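Can a robot put the trash bags away yet?
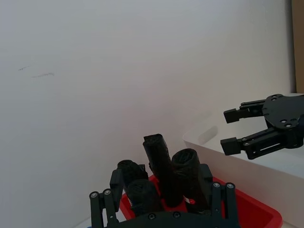

Black rolls that look like garbage bags in a red tray, with a white bin alongside.

The engineer who runs chore trials at Milta has spent most of the year on jobs that take a person a few seconds. I asked her whether machines can do them yet.

"Some of them, some of the time," she said. "A roll in a tray sounds easy. Then you pack four of them close together and the fingers have to fit between."

Black plastic is hard on the cameras, she told me, and soft rolls change shape when squeezed. Her group logged 744 attempts in April at picking up rolls and moving them to a bin. She would not give me a success rate. "It depends too much on how they're stacked. I could pick you a good day or a bad one."

Two arms help, in her view, but they double the planning. "One hand has to know where the other one is going to be. People don't think about that when they unpack groceries."

Pelmont, a store chain that has asked about shelf work, wants a machine that can run a 13-hour day. She said that is too much to promise.

"For one task, set up the same way each time, I'd say we're close," she said. "For a kitchen drawer in somebody's house, no. I still do mine by hand."

Milta plans to try boxed items next.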